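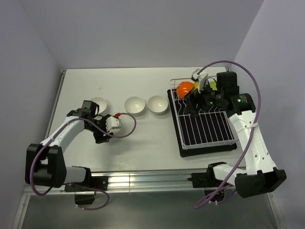

# Menham Bowls

Welcome, and thank you for stopping by! Menham Bowls is a set of 400 two-arm teleoperated demonstrations of dish-rack work, recorded in June to go along with our Lemus policy. We had one fairly narrow question in mind — does a policy learn better from tidy demonstrations, or from ones where the operator is allowed to fumble and fix things?

## Setup 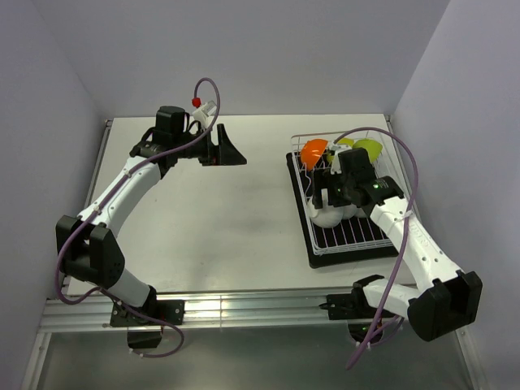

Lemus treats the two arms as one body with a single action vector, and we went back and forth on that choice for a good long while. It matters most when one arm has little to do, as when the right gripper is down in the wire basket and the left one is held over the middle of the table. Those quiet stretches are kept in full, so please don't trim them before training.

## Views

Each episode comes with a fixed view and the wrist views, all on one clock.
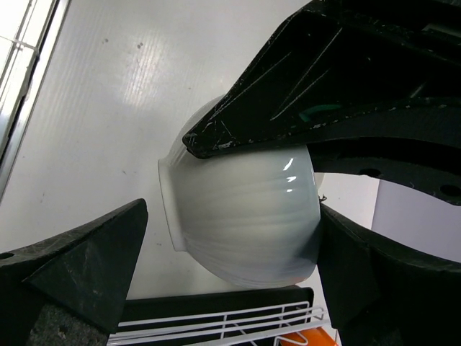 *Wrist view: white bowl held on its side, with the dish rack below.*

## Results so far

We trained on 200 episodes of each style and ran 100 trials per policy. The fumble-and-fix policy recovered from poor grasps far more often, though it was also slower, and we're still puzzling over why. 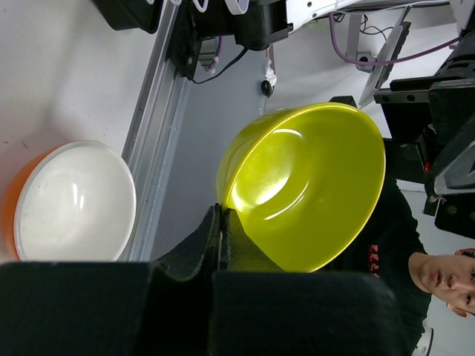 Nabil Kassab wrote back after reading our draft that the slowness may come from pauses in the demonstrations, and that he'd like to see the comparison rerun with the pauses evened out before anyone leans on it. We think he's right, and a rerun is next on our list.

Last updated: June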